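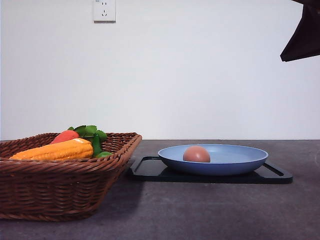
About the Dellgate Teleoperation School

We teach people to run robot arms well, and to keep a record of what they did that somebody else can use. That second half takes up more of our time than visitors expect! Dellgate started in a single room with one arm and a long argument about how to write down a failed grasp. The argument is still going, and we've grown to 3 teaching rooms, a small library of household objects and a rulebook that our students help us rewrite every February.

What we teach

Our main course is called Toma. It runs for eight weeks and covers setup, safe operation, recording, labeling and review. People come to it from warehouses, kitchens, labs and sometimes straight from school, and we love that mix. A former line cook will spot a badly placed tray long before an engineer does.

Most of the work happens on plain counters with ordinary things: plates, trays, baskets, toy vegetables, eggs. We like everyday objects because everyone already has opinions about how they should be handled. You don't have to explain to a new student why an egg gets its own rules.

The shorter course, Paltis, is for teams that already have arms and want better habits. We go through their existing recordings with them for 7 sessions and then write a house standard together. It's usually shorter than the one they arrived with.

The rulebook

Everything we do hangs on a document known here as Momier. Farzana Liyanage wrote the first version on the back of a parts order, and the current one has 124 entries. Some are very dull and we're fond of them all the same. A few that students meet in their first week:

Set the whole workspace before the arm is powered. Once it's live, hands stay outside the marked line until the operator calls "clear" and the second person answers.

Start every run from the same raised position, with the gripper well above anything on the counter.

Write the task in one sentence that a stranger could follow. "Move the egg from the plate to the basket" is fine. "Egg task, as before" gets sent back.

Keep failed runs. Label them as failed, say where it went wrong, and file them with the rest.

Don't tidy an object in the middle of a run. If it rolls, it rolls – end the run and log it.

Check the wrist view as well as the fixed view before you sign. A run that looks clean from the side can look very different from the gripper.

Change one thing between sets. If you move the basket, leave the tray alone.

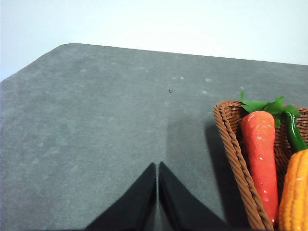

Do you use real food in training?
Beginners work with artificial produce, which can be handled all day and put back in the same place. Food that spoils or leaks comes in later, under separate entries on cleaning and disposal, and only with an instructor at the counter.

Who can sign off a run?
Two people: the operator and a reviewer who wasn't in the room. The reviewer works only from the recording and the written task. If those two things don't agree, the run goes back, however nice the grasp was.

How we got our standards

Slowly, and with a lot of crossing out. Early on we borrowed lab rules and factory rules and stuck them together, and students ended up reading pages about equipment we didn't own. Sajib Weerasinghe, now our head of practice, threw out every entry that couldn't be traced to something that had come up at one of our own counters. The book got thinner and people began to read it.

Any student can propose a change. You write the entry, try it on your own sets, and bring the recordings to an open review where anybody may pick at it. Plenty of proposals fail and come back better. One of our favorites, the rule about calling out a stop in the same word every time, took a student three tries to get through. She now teaches that session herself, and she's terrific at it.

Class size and visits

We cap each group at 8 so that everyone gets real time on the controls and real time in the reviewer's chair. Both count toward completion. No programming is needed for Toma, though it's handy if you want to stay on and help with our tools.

Visitors are very welcome. The next open afternoon is 18th June, and you can sit in on a review, try a controller and leaf through the printed Momier with all its pencil notes in the margins. Closed shoes, please, and long hair tied back. Write to the front office to book a place, and tell us what kind of work you do so we can set out a counter you'll recognize.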